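Session 6 - Looking after a patrol bike (and why the battery isn't the first thing to blame)

Notes for the Ondeo fleet cycle course. I've typed these up from what I said on the day plus the questions people asked, so they wander a bit. If you missed the session, read these and then borrow someone's check sheet.

Where we'd got to

Last time we did riding in pairs and stopping on wet surfaces. This week is the dull stuff, and I'm rather fond of the dull stuff! A bike that goes out twice a day under different riders gets treated very differently from one that lives in somebody's hallway. Your own bike, you know its noises. A pool bike makes a noise, the rider thinks "it probably always does that", hands it back, and the next rider thinks exactly the same.

I ran a pool of 13 bikes for the Imwood wardens before I started teaching, and most of the repairs I paid for began as a small noise that three or four people had heard.

The handover check

You'll have done a version of this on your basic course (tyres, brakes, chain). For a pool bike I'd like you to do it at the end of the shift as well as the start. Yes, I know you're tired and want to go home. Do it anyway, it takes a couple of minutes.

Squeeze each tyre, then look at it. Squeezing tells you about pressure and looking tells you about glass. Spin the wheel slowly and go all the way round.

Pull both brake levers hard. If either one comes near the bar, the bike doesn't go out. Don't leave a note on it, take it off the rack. Notes fall off.

Rock the bike backwards and forwards with the front brake on. A knock you can feel through the bars usually means a loose headset. Efraín Rengifo brought one in for us to try and I hope everyone had a go, it's much easier to feel than to describe.

Check the rack bolts. A loaded rear bag shakes them loose faster than you'd believe, and I've seen a bag go into the spokes at a junction. Nasty.
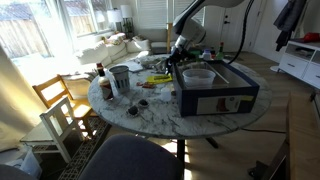 Last of all, turn the motor on and ride ten yards with it at the lowest setting. You want it to come in smoothly and stop when you stop pedalling. If it carries on pushing, even for a moment, report it and use another bike.

Batteries

Everyone wants to talk about batteries, so we did. Riders blame the battery for nearly everything. "It's got no range" was the complaint I heard most at Imwood, and more often than not the tyres were soft or a brake pad was rubbing. Sort those out first - then if the range is still poor, you can start being rude about the battery.

Charge it indoors, on a hard surface, with the charger that came with it. Chargers get swapped about in a shared room, so put a blob of coloured paint on each battery and the same colour on its charger. If a battery has been dropped, or the case is cracked or swollen, don't charge it at all. Take it outside if it's safe to move it, and tell whoever looks after the fleet.

In cold weather let it come up to room temperature before you plug it in. Somebody asked whether you should run it flat every so often. No, please don't. For a bike that's going to sit for a few weeks, leave it a bit over half full.

Keeping the log

Bring the log up to date at every handover. I want the bike number, the miles on the display, the rider's initials and anything odd, even if it's only "clicks when turning left". Yolanda Guzmán kindly let us use the log from her Momico team, and we went through the page for bike 133. At 2,680 miles it was on its original chain. Have another look at your copy and find the first entry that mentions slipping gears, then see how long it took before anyone measured the chain. I'm not telling you the answer, but I did wince.

A chain checker is cheap and a new chain is cheap. A new chain plus cassette plus chainring is a proper bill, and mid-drive motors are hard on all three (they push through the chain, on top of whatever your legs are doing).

For next time

Do the handover check on two different bikes and bring both sheets. If you've only got the one bike, do it before and after a ride.

Read the Nwankwo handout on loading panniers, mainly the part about keeping weight low and even.

We'll move on to night riding and lights, so bring whatever lights you normally use, charged please. The July session is outdoors and you'll need gloves and a waterproof.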